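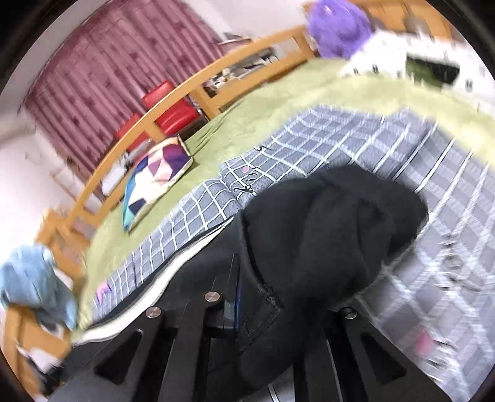 ## Plier sur le lit, ou comment je suis venue à bout de la pile noire

Chères toutes, chers tous,

Vous avez été nombreux à me répondre après la lettre de mars sur les placards d'entrée, et je vous remercie de vos messages (j'en ai lu plus de 30, certains à voix haute à ma sœur, qui n'en demandait pas tant !). Une question revenait sans cesse : que faire des vêtements sombres, ceux qu'on lave ensemble, qu'on rapporte en tas et qui se ressemblent tellement qu'on finit par repousser le pliage au lendemain, puis au surlendemain ?

Chez nous, tout se passe sur le lit. J'ai longtemps plié sur la table de la cuisine, parce que ma mère faisait ainsi, mais il y avait toujours une miette ou un cahier qui traînait. Le lit de la chambre aux coussins, avec sa couverture à carreaux gris et blancs et son grand vert tout doux dessous, m'a réconciliée avec la corvée. Un vêtement noir posé là-dessus, on en voit tout de suite les contours, ce qui n'est pas le cas sur mon canapé bleu marine, croyez-moi. Et puis les carreaux font de bons repères : j'aligne un bord sur une ligne blanche et je ne cherche plus si c'est droit.

Je commence toujours par le vêtement le plus chiffonné. C'est lui qui décourage, alors autant lui régler son compte pendant que le thé est encore chaud. Je le prends par le milieu, je le soulève un peu, je le laisse retomber, et je cherche un bord franc, une couture ou une fermeture, n'importe quoi qui me dise où est le haut. Ensuite seulement je l'étale. Prenez toute la largeur du lit, en diagonale si cela vous arrange ; on plie mal quand on manque de place, et l'on s'énerve encore plus vite.
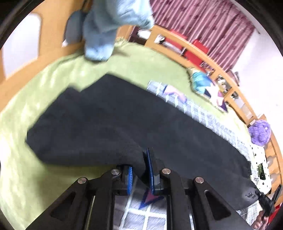 Une fois le vêtement à plat, je passe la main du centre vers les bords, sans trop appuyer, et je rabats un côté, puis l'autre, en gardant à peu près la même largeur du haut jusqu'en bas. S'il y a un petit logo, je m'arrange pour qu'il se retrouve sur le dessus : dans le tiroir, c'est à lui que je reconnais le gilet du pantalon de sport. Pour finir, je replie en trois dans la hauteur. Les tissus épais préfèrent parfois être pliés en deux, sinon ils se rouvrent tout seuls, et je les laisse faire à leur idée.

Adjoa Odoi, qui anime l'atelier Gyamfi et que plusieurs d'entre vous connaissent, m'a écrit qu'elle ne pliait jamais plus de 11 pièces d'affilée. Après, elle range ce qui est fait, elle ouvre la fenêtre, elle revient. J'ai essayé et je m'y tiens désormais, même si je triche volontiers quand il ne reste que des chaussettes.

Le prochain atelier Gyamfi aura lieu à 10 h, dans la petite salle de la maison Camanura, et il portera sur les housses de couette (vous étiez tant à le réclamer !). Il reste six places. Apportez une housse, propre de préférence, et un coussin si vous aimez vous asseoir par terre. Pour vous inscrire, il suffit de répondre à cette lettre en indiquant votre prénom.

Je vous embrasse, et je retourne à mes chaussettes.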